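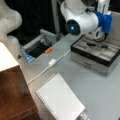
A gray tabletop with an open, shallow gray container, the usual home of small things.

The catch-all box, also called a drop tray or, in the Endero region, a jevcombe box, is a shallow open container kept on a table or counter to hold small objects until their owner decides where they belong. The decision is seldom prompt.

Form
A catch-all box has low walls, a raised or contrasting rim and no lid. Lids were tried in the Tuominen line of desk goods and were soon found stacked under the boxes. Depth is commonly 60 millimeters, enough to stop a battery from rolling away and too little to hide it. Many boxes have a darker inner compartment, which shows up pale items well and swallows black ones whole. Brightly colored objects do best – a single orange piece on a black base can be found from across a room.

Contents
Typical contents include marker caps, small blocks, spare keys and screws left over from furniture that seems to be standing up fine without them. A household survey printed in the Drukari Almanac listed 204 kinds of object, of which the largest group was entered as "part of something."

Upkeep
Guides to tidying advise emptying the box every 8 weeks and sorting the contents on a clear surface. In practice the box is emptied when company is expected, usually into a drawer. Fabric or paper linings make wiping out easier but collect crumbs at the corners.

See also
Junk drawer; Pen cup; Tabletop storage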